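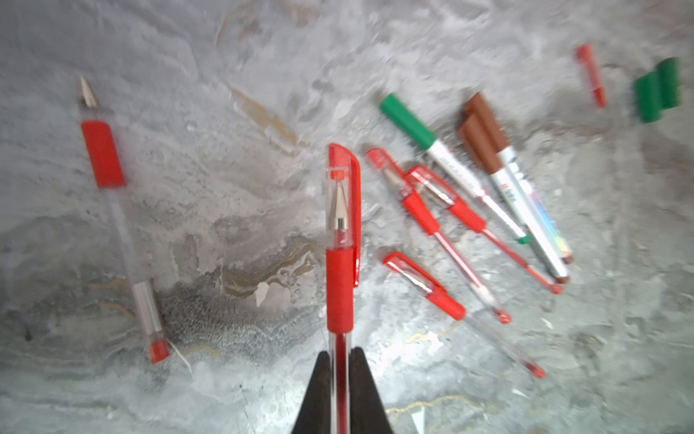

Red gel pens, four capped, one uncapped

Concrete slab out of level, deep fill or cut back?
Floors and Subfloors board
Thread started February 2023

slabside_tom
Ground floor back room, solid concrete slab, house built in the sixties. The old vinyl tiles and bitumen adhesive are up and most of the black has come off with a scraper. The slab falls 21 mm over 3,000 mm from the chimney breast to the garden wall. It isn't an even fall. The first half is nearly flat and most of the drop is in the half nearest the garden.

The finish will be porcelain tile on a flexible adhesive. I want the floor level as well as flat, as there is a run of fitted units going along the side wall and I don't want the plinth tapering.

I took readings on a 200 mm grid with a laser and a steel rule and wrote them on the slab. The intended product is Skarkix deep base, which the bag says can go to the depth I need in one pour. Primer would be Imhof acrylic. Does anyone see a problem with doing the whole lot in one go, or should I fill the low half first and skim over it?

Martlet
Two passes. Deep base for the low half, brought up to just under finished height, then a finer compound over the whole room. Deep base products tend to leave a coarse face and they don't run out to a feather edge well. Where your fill meets the flat half you'll get a ridge or a crumbly edge, and a large tile will find it.

underlay_ken
Disagree with Martlet to some extent. If the tile is going down on a notched bed the surface finish of the base coat is of no interest. The feather edge point is fair, but the cure is to cut a shallow rebate in the slab where the fill starts so that it has some thickness at its edge. Ten minutes with a grinder and a lot of dust.

More to the point, has anybody tested the slab for moisture? Sixties slab, bitumen adhesive. The bitumen may well have been the only damp barrier in that floor, and it has just been scraped off.

slabside_tom
No moisture test yet. There was no visible damp when the tiles came up and the adhesive was hard and dry. I had assumed there was a membrane under the slab.

underlay_ken
I wouldn't assume it. Plenty of slabs from that period have a brushed bitumen coat on top and nothing below. Put a hygrometer box down, seal the edges, leave it until the readings stop moving. A handheld pin meter won't tell you anything useful about concrete.

Dunnock4
Agree on the test. Porcelain itself isn't bothered by moisture but some levelling compounds are, gypsum based ones particularly. Check the Skarkix sheet for the binder type. If it is cement based you have more room for error. If it is gypsum based I wouldn't use it under tile on that slab at all.

Also, "most of the black has come off" needs looking at. Acrylic primer on bitumen residue is not a bond. Either get it off completely, or use a primer and compound stated as suitable for residue. Was the old adhesive tested for asbestos before scraping?

slabside_tom
Tiles and adhesive were both sampled before I started, and both came back clear. The residue is a stain in the pores, with no thickness to it. Data sheet says cement based. I'll order a hygrometer.

Martlet
A stain is usually acceptable. Drip water on it. If it soaks in, prime it. If it beads, grind it.
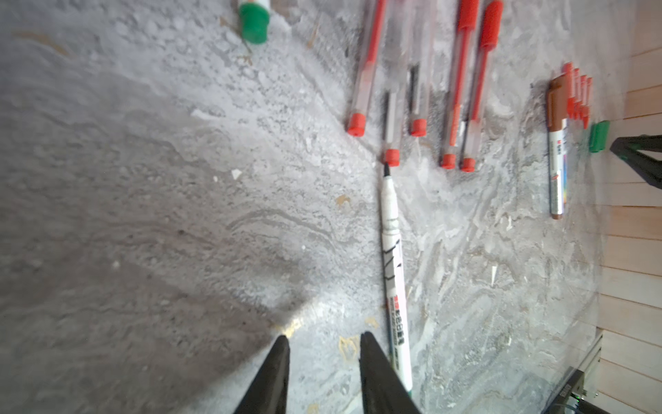
Whiteboard marker with the cap off

R_Belmonte
Ronaldo Belmonte, floor layer, mostly round Gimness. I do a fair number of these.

The one pour or two question depends on the mixing more than the product. At that depth you are putting down a lot of material, and one person with one bucket can't keep a wet edge across a whole room. The first mixes will be going off while you are still opening bags. Split the room with a batten, do the low half, strip the batten, prime again, then go over the lot. I know people who pour everything in one and it comes out fine, but there are three of them on the job.

On the primer, for an old dense slab I dilute the first coat and put the second on neat. Let the first dry clear. Don't leave puddles in the low corner, they skin over and the compound peels off there.

Leave a perimeter strip at the walls and chimney breast. People miss this at the hearth.

underlay_ken
Would you re-prime between coats of the same compound if the second went on the same day? I never have.

R_Belmonte
Same day, while it is walkable but still dark, no. Next day, yes.

Martlet
The Skarkix sheet I have says prime regardless. It may have been revised.

R_Belmonte
It may. Follow whichever sheet matches the bag.

gritpaper
Different suggestion. Has the OP considered leaving the floor out of level and only making it flat? If most of the drop is in one half, a long ramp of compound gets you flat to 2 mm under a straightedge with far less material. The units have adjustable legs. You scribe the plinth. Not one visitor will detect the fall.

slabside_tom
Considered it. The tiles run through the doorway into a hall that is level, and I would need a break in the plane somewhere in the back room. Where the slab changes slope is in the middle of the room with no joint to hide it in.

gritpaper
Then fill it. I would still price the material first. Brustumari do the deep base by the pallet and take back unopened bags, or did when I last bought from them.

Dunnock4
Check the door to the garden before ordering anything. Raising that end brings the floor up towards the threshold, and with tile and adhesive on top you may find an inward opening door no longer clears.

slabside_tom
The door opens outwards. The sill is higher than finished floor level by a small margin, I measured it from the same laser line.

slabside_tom
Update. Hygrometer readings have settled and they are above what the compound allows without a barrier. So underlay_ken was right, there is nothing under the slab. The plan is now grind, two coat epoxy membrane, sand blinded on the second coat, then the compound in two stages with the batten as described. Tiling probably won't be until May.

underlay_ken
Take the membrane up the wall and lap it to the damp course if you can reach it. Otherwise the moisture goes to the edges and comes up in the plaster.

Martlet
Be generous with the sand and vacuum off the loose. With full blinding you don't need the acrylic primer over it, but ask the epoxy maker for that in writing.

R_Belmonte
Read the levels again after the grinding. The old ones will have gone with the dust.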